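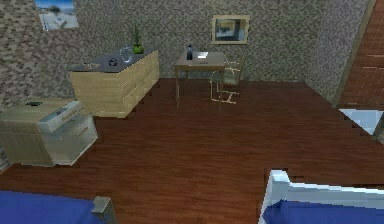 在假卧室里养一台机器人：Firnivik仿真套件试用记

我家那台扫地机器人至今会被拖鞋难住，所以当编辑问我愿不愿意试一套“家务机器人仿真套件”的时候，我第一反应是：行啊，至少撞坏了不用我赔！

套件叫Firnivik，出自一家叫Cutard的小公司，卖给高校实验室和像我这种有点闲钱、又爱折腾的人。它不带任何硬件，你拿到的是一个安装包、一个授权码，外加一批布置好的房间。我选的是个人版，每年600元，先付钱后下载，没有试用期（这点我得扣分，哪怕给三天也好嘛）。

安装比我想的顺。我的台式机显卡是前年的中档货，从双击安装包到看见第一个房间，10分钟出头，中间泡了杯茶，还回了两条微信。倒是注册页面让我填“所属机构”，不填不给过，我只好写了“自己家”。居然也过了。

默认载入的房间叫Dombridge，一间卧室，红褐色木地板，墙是那种斑斑点点的碎石纹。论画质别抱太大期望，地板和墙相接的地方能看到一格一格的锯齿，跟现在的游戏没法比。可我玩了一晚上就不太在意了，我要看的是机器人怎么找东西、怎么绕路，锯齿不锯齿的，它又不挑。

真正花时间的是摆东西。物品库里有225件，从台灯到水杯都有，拖进房间松手就落下，位置、角度都能再调。我最喜欢的是篮球。往两张桌子中间的地板上一放，原本好好的一条过道马上就有了难度，路径规划得重新算。旁边桌上那盆细长叶子的绿植也挺讨厌，叶子有的竖着，有的耷拉在桌面上，颜色浅的几片跟灰墙几乎混到一起。我拿它考识别模块，考了一下午，成绩单就不贴了，给Cutard留点面子。
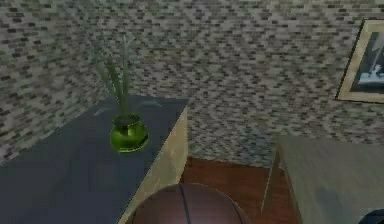 任务怎么布置

套件自带622个任务，按难度分了级，最简单的是“走到床边”，难的会把好几步串起来，比如先找到眼镜，再放到床头柜上。你也可以用中文写指令，不过我劝你写短一点。我有一回写了“把床上那台开着的电脑合上，顺便看看旁边那张纸是什么”，它把后半句整个吞掉了，日志里也没报错，害我翻了半天文档。

文档是另一个槽点。英文版写得很细，中文版像是赶着五月那次更新硬凑出来的，同一个按钮在前后两页叫两个名字。论坛里有人自己整理了一份对照表，我打印出来贴在显示器边上，比官方的好用。

我自己最满意的一组练习是“找小东西”。眼镜放在灰色柜面上，紧挨着一个棕色圆疙瘩，再往前横一只透明的玻璃大灯泡，隔着玻璃能看见后面的柜面和反光。人一眼就分得清，换成深度感知就够它喝一壶的。想练透明物体的朋友，光冲这一项我觉得就值回一半票价。 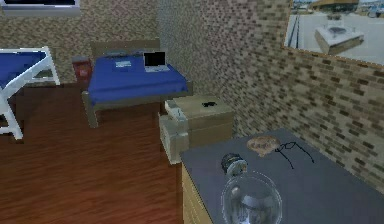 Dombridge卧室：电脑在中间那张床上，眼镜搁在右边的灰色柜面上。

跟谁比，买不买

同价位里我只用过Ásgeirsdóttir的入门包。那一套物理引擎更扎实，东西掉下来的样子也更可信，就是房间太少，而且卧室要单独加钱。Firnivik的房间明显更像有人住的样子，抽屉拉开一半，椅子歪在桌子旁边，很对我的胃口。

如果你手里已经有一台真机器人，想先在电脑里把错犯完再让它下地，个人版大概够用半年。纯粹好奇的话，等打折吧，客服跟我说每年都有一次，具体哪天死活不肯讲。我的授权还剩好几个月，接下来打算把小东西统统挪到白架子床那一侧，看看它会不会又去红色小桶那边绕圈。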